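Gripper notebook, April, continued

Picking up where the last entry stopped, which was me swearing at the config loader at a quarter to seven in the evening. Fixed now. The Gestadik fingers and the Ballport fingers live in separate files and the loader no longer grabs whichever one it saw last (so please ignore the numbers from the first batch, I've moved them into the junk folder and they can stay there).

What I'm trying to settle is which finger set we order for the real arm when Kista comes out of storage. Everything in this entry is simulation. Same arm, same controller gains, same cube, only the fingers swapped. 200 pick attempts per finger set, cube pose shuffled every time, and I let it run over lunch because watching it is weirdly hypnotic and I get nothing done.

Gestadik first. Narrow tips, short stroke, very polite. When the approach is lined up it's lovely, the cube comes straight up and doesn't twist at all. When the yaw estimate is off by more than 7 degrees it catches a corner and shoves the cube along the table like a hockey puck. I had 50 misses and nearly all of them look like that one when I scrub through the log. I like this gripper a lot and I want to forgive it, but that's a quarter of the run!

Ballport is the opposite personality. Wider pads, more stroke, and it sort of herds the cube square before it closes. Only 7 misses. The annoying part is clearance: the pads are fat enough that when two cubes end up close together it bumps the neighbor on the way down, and I'm not scoring that as a miss yet. I should be. Note to self, add a "disturbed something else" column before anybody quotes the 7 at me.

Friction: I had both sets on the default contact material, and I don't trust it. Dropping it a notch made the Gestadik lose its grip on 2 cubes mid-lift and the Ballport didn't care. Need to measure real pads on real wood before I believe any of this.

Controller stuff, quickly. The Quartey planner keeps choosing the tall elbow-up route even for targets near the base. Safe, slow, and it swings the forearm past the bottle and the meter at the back more often than I'd like. I tried penalizing joint travel and got a prettier path that then stalled at the wrist limit, so I put it back. If anyone has a cost term that behaves, write it in the margin. 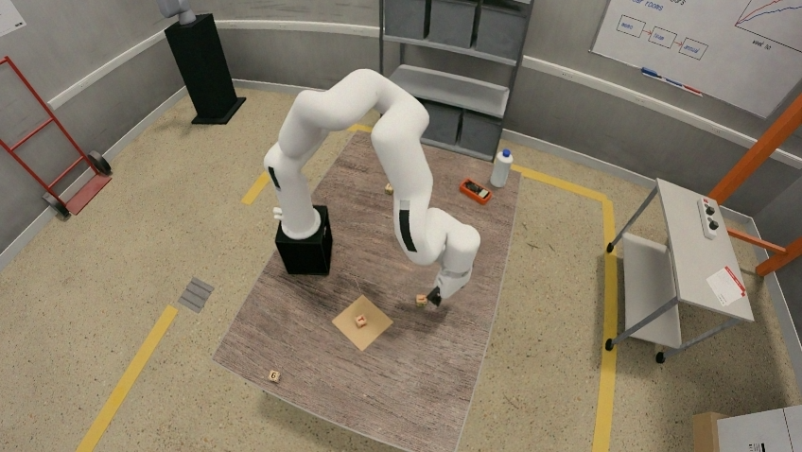 p. 50

Elbow up again, as usual, with one cube at the fingertips just off the table and another on the mat. I like this pose for checking wrist angle, the black stripe down the forearm makes it easy to eyeball against the table.

Still to do: rerun both sets with the yaw noise doubled, and try the slower close on the Gestadik. Also the lighting in the lab scene is too kind to the pose estimator, I'm sure of it, so I want a dim version before we compare wrist camera settings. Leaving the Ballport file loaded overnight. Don't touch the seed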